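Subject: Re: [Terska-bakers] Proofing cloths and bread bags, washing

Hi all,
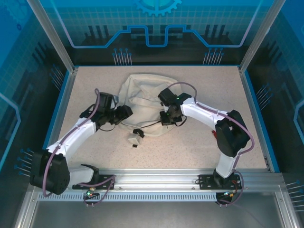

I've been baking with the Dritska rye starter since April and I love it more every week! The loaves stay soft for days if you let them cool all the way and put them straight into cloth – paper dries mine out overnight and plastic makes the crust rubbery. The bags don't need to be fancy either. Plain white cloth works fine, and please don't iron them on my account, a crumpled one like the one on the speckled tabletop is how all of mine look by Thursday anyway.

Someone wrote earlier:

> Do you wash the bags after every loaf? Mine smell a bit
> sour after a week. Also is 800 grams of flour too much
> for one Wiegand tin? Mine climbed out over the sides and
> I was scraping the oven floor at 11 at night.

On washing: I turn them inside out over the sink, shake out the crumbs and wash them once a week, hot, with plain soap. Skip the fabric softener, the bread picks up the smell (ask me how I know). Dry them completely before the next loaf goes in.

On the flour: yes, 800 is two loaves! I use 400 per tin, and with the Dritska starter I fill it just over halfway. Give it 30 minutes on the counter after shaping, then look at it before you heat the oven. If it's already near the rim, get going.

I also tried the Trarar seed mix in the last batch, soaked overnight, and wow. The crumb was so moist I thought I'd underbaked it, but it sliced beautifully the next morning. Has anyone toasted the seeds first? I'd love to hear how that went before I open the second packet.

Happy baking!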